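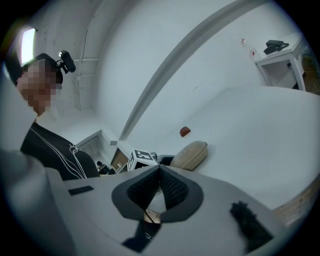

Grimurwood cabin – winter opening check, January
Checked by: Teresa Guerreiro. Second look: Hülya Şimşekoğlu

Stove and flue – OK. Swept, door seal replaced. Ash bucket still has no lid, get one before first group.

CO alarm, bunk room – OK, tested twice.
CO alarm, kitchen – FAIL. Chirps, then nothing. New battery didnt help. Replace the unit.

Bunks – 14 usable. Top rail on the one by the window is loose, taped off for now.

Fire extinguishers – both in the green. Hallway one was behind the skis again. Keep clear!

Roof snow – up to 50 cm on the north side. Nobody parks or stacks boards under that eave. Rope is up.

Path to the Huvotska lift – 700 m, marker poles fine as far as the bridge. After that two leaning, one gone. Hülya will reset them.
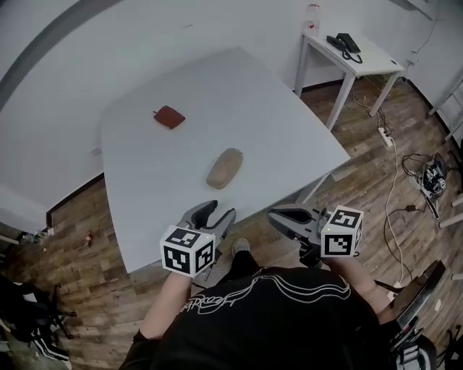
Table and hand-held grippers, stone-like object in the middle.

Board and boot room – drying rack wobbly, bolts tightened. Floor mat curls at the door, trip hazzard. Swap it.

Rental bindings – spot check only. One heel strap cracked, board no. 119, pulled from the rack. Rest go to Polat for the full check.

First aid box – short on blister pads and triangular bandages. Scissors missing.

Sled (rescue) – OK. Straps stiff but hold.

Emergency numbers by the phone – old sheet, still lists the Workholm clinic. Print new one.

Open items go back to Teresa. No overnight guests until kitchen alarm is done.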